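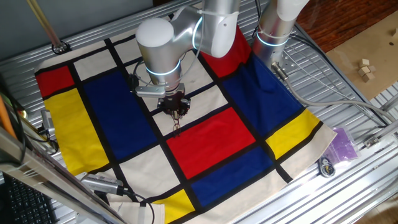

Vol. 2, p. 353

Does the Planner Need to Know What the Cloth Looks Like?
Anitha Varghese and Karthikeyan Unnithan
Advisor: Usha Thampi

Our project was supposed to show that a learned grasp planner handles cloth better than a scripted one. We are not convinced that it does, and most of this report is about why.

The system is called Jendia. It has three parts. A perception node finds the outline of the cloth and proposes a pick point. A planner turns the pick and a place point into an arm path. A controller runs the path and closes the gripper. We wrote the first two. The controller came from last year's team (Satish Nadar and Masanobu Miyazaki), and we changed it only where it crashed.

For the test cloth we used a square print of red, yellow, blue and off-white blocks with heavy black lines between them. Last year's report recommended it because the pattern "gives the network plenty of features." It does. We think it gives too many. The black lines are straight, high in contrast and much easier to find than the real border of the fabric. A network trained on this cloth can score well by learning where the stripes are, and a stripe is a poor stand-in for an edge once you move to a plain towel.

Training

We trained on 1412 labeled pick attempts recorded in April. Labels came from a person clicking on the image, so "correct" means "close to where one of us would have clicked." We never checked how often the two of us agreed with each other. That should have been done first.

The loss went down nicely. We put little weight on this. The validation images came from the same sessions as the training images, with the same cloth, the same table and the same lights, and a model that memorized the setup would have produced the same curve.

The scripted baseline

The baseline has no learning in it. It thresholds the image against the table, fits a four-sided shape and picks the nearest corner. The code is short and boring. On a flat cloth it chose points we would have chosen ourselves. When the cloth was bunched up it often failed to fit a shape at all, and it said so. The learned node returned a point every time, with a high confidence value, including when we ran it on an image of the bare table.

We found that last problem by accident, and it bothers us more than any accuracy number would.

Planning

The planner samples up to 1000 paths and keeps the shortest one that clears the collision model. The model treats cloth as a flat sheet with no thickness, so the fingertips are allowed to come right down to the table surface. We added a fixed height margin. It is a guess. A larger margin means missed grasps, a smaller one means pressing on the slotted aluminum, and we tuned it by hand until we stopped wincing.

What we would not claim

We would not claim that Jendia generalizes. We tested one cloth. We would also not claim the baseline is better, as we built it with the same cloth in front of us. A fair test needs plain fabric, a held-out lighting setup and labels from somebody outside the team.

Code and the April recordings are in the Jostwood folder on the lab server. The calibration file there is out of date, so rerun the script before using it.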